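3 min read
Last updated: July

Bin-picking cell, Balen workshop — inspection after cable snag

Filled in by Maarten Van Leeuwen. Copy to Umut Duman.

Reason for inspection: on cycle 559 the arm stopped on a collision fault while coming up out of the bin. The outer cable loop at the wrist had caught on the bin rim. The arm pulled against it for a moment before the drive tripped. No one was inside the line. The cell was locked off at 14.20 and this list was started straight after.

1. Emergency stops
Both pressed in turn from standby. Both dropped the drives. Reset needed the key each time, as it should.
Result: pass

2. Enabling switch on the pendant
Tested at half press, full press and release. Full press cuts power. The middle position feels softer than it did at the last check but still works.
Result: pass, look again next time

3. Speed limit in manual mode
Held at the set limit on three runs. The override is password protected and the password has not been changed since Barnon handed the cell over. Change it.
Result: pass with action

4. Wrist cables and hoses
Outer sheath on one black cable scuffed over 23 mm, close to the wrist. No copper showing. Flexed by hand with the gripper powered and there was no dropout. The loop had worked loose in its bracket and stood further out than the drawing allows. Pulled back and retightened. Cable to be replaced even so.
Result: fail

5. Gripper
Mounting bolts checked with the torque wrench, 2 found under value and brought up. Fingers open and close evenly. The wiring is thin where it leaves the body and would not take another pull like this one.
Result: pass after work

6. Bin and clamp
Bin had not moved on the table. Spring clamp holds but it sits on the rim, which gives the arm one more thing to catch. Estivar quoted for a bolted bracket in the spring and the quote was never answered.
Result: pass, order the bracket

7. Collision detection
Threshold was set too high. The log shows it had been raised during the heavy item tests and left there. Put back to the standard value and tried against the foam block — stopped cleanly.
Result: fail, corrected on the day

8. Floor line and signs
Line worn by the cabinet but readable. Signs in place.
Result: pass

9. Slow test run
Mixed load, reduced speed, one person on the pendant and one at the stop. Watch the cable loop at the lowest reach and on the way out, particularly near the left wall. Items used were from the normal set: hairbrush, spotted cup, the tub with the yellow-green lid, orange ball.
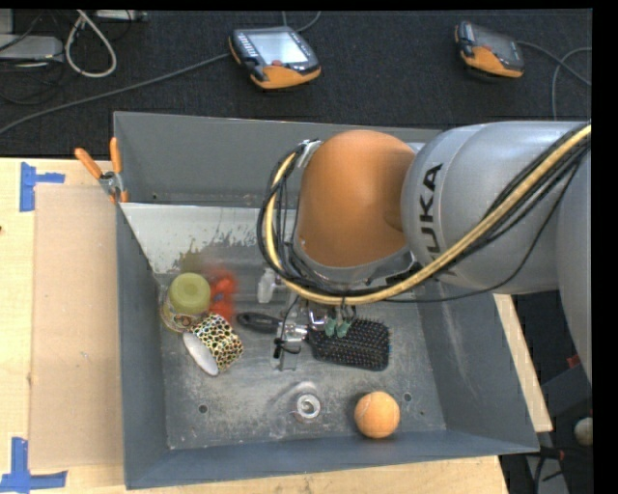

Umut Duman wrote back that he would not sign item 9 on a slow run alone. In his view the loop swings wider at working speed, and the snag came at working speed, so a pass at reduced speed says little about the fault. He also asked why the threshold could be changed without an entry in the cell book, and wants that closed before anyone looks at the cable again.

Agreed on both points. Item 9 stays open. The full speed run will be done with the gate shut and the new cable fitted. If the loop comes within a hand's width of the rim we stop and change the approach path.

10. Still to do
— New wrist cable from Bellini, on order
— Password changed and recorded
— Threshold changes written in the cell book, with initials
— Reply to Estivar about the bracket
— Full speed run, both of us present

The cell stays locked off until item 4 is cleared and item 9 is signed by Umut. The key is in the workshop office.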